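Karnar > Magazine > Tech at Home
Search articles Go
Features Reviews Repairs Letters

The Old Tower Gets Its Turn

I have a soft spot for office desktops. They're heavy and plain, and they come apart so nicely! I paid 30 bucks for my last one at Matar, the surplus place, and spent a whole Saturday with the lid off. If you've never looked inside one, lay it flat on its side first. You'll want both hands free, and everything faces up at you like a drawer you've pulled open.

I always go looking for the coin-cell battery and the memory slots before I touch anything else – those are the two spots I end up fussing with most.
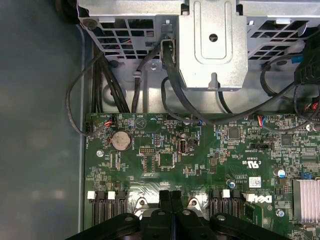
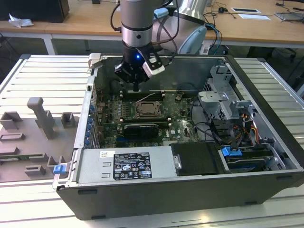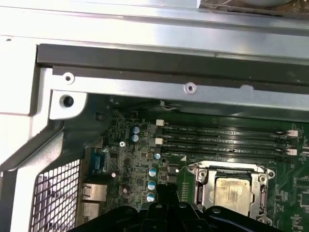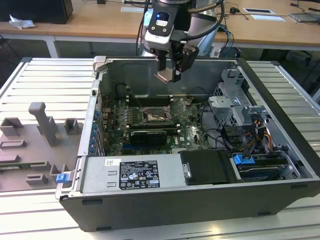
Where I'd Start

Memory, every time. Look for the little white printing by the slots (DIMM3, DIMM4 and so on) and check the manual for which ones to fill first. Push until the latches click. Then follow the cables with your finger before you unplug a single one, and take a phone picture, because black cables all look alike an hour later.

I keep the screws in 3 jam jar lids, sorted by size. My neighbor uses an egg carton and swears by it. Leave the power supply shut, please – if it's bad, swap the whole box. And vacuuming the board is a no. A soft brush does fine, and so does a bit of patience with the drive cage, where the dust likes to hide.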